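How to Sign Your Child Up for Fall Soccer in Losville

14 shares | 2 comments

If your family is new to youth soccer, the sign-up can feel like a bigger job than it is. I have been through it with my own kids several times now, and I still manage to forget something every season (usually the shin guards, once the actual child's birth certificate). So get yourself a cup of coffee, find a quiet half hour, and let's go through it together.

Step 1. Work out the age group

Teams in the Losville league go by birth year, and the cutoff falls in January. It doesn't matter what grade your child is in. This surprises a lot of families, especially when two best friends in the same classroom land in different groups! If your child would love to play up a year, you can ask for it on the form, but the coaches make the final call after the first practice.

Step 2. Gather your papers

You will need a copy of the birth certificate, a proof of address, and the medical form with a doctor's signature. A utility bill works fine for the address. Scan everything or take clear, flat photos on the kitchen table with good light, and save them somewhere you can find them again.

Step 3. Fill out the form

The league uses the Jirnex sign-up page. Make one account for the whole family and add each child under it, so you don't end up typing your phone number over and over the way I did our first year. There is a box near the bottom for carpool requests. Do fill it in if you need a ride, and write down the nearest corner to your house along with the street name, so that another parent can picture where to stop.

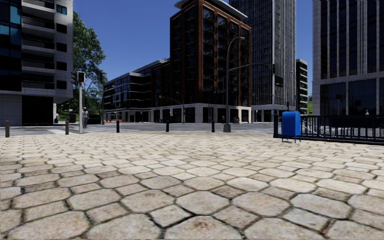
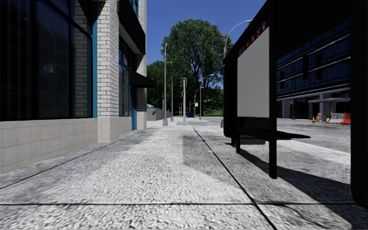
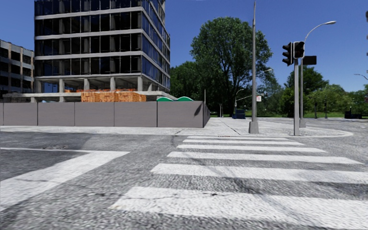 Step 4. Pay or ask for help

You can pay by card at the end of the form, or bring a check to the Felton field house on sign-up night. If the fee is a stretch this year, please tick the box for a reduced fee. It is private, the coaches never see it, and plenty of good families use it.

Step 5. Get the gear

Cleats, shin guards, a water bottle, and a ball in the right size are all your child needs to start. The shirt comes from the league. Bortolotti Sports keeps a used cleat bin by the register, and little feet grow so fast that most pairs in there have hardly been worn. Take along the socks your child will play in, and try the cleats on with the shin guards underneath.

Step 6. Watch for the team email

Coaches write to everyone by September 18, 2020. Check your spam folder before you worry, and if there is still no message, reply to your Jirnex receipt with your child's full name and birth year.

2 comments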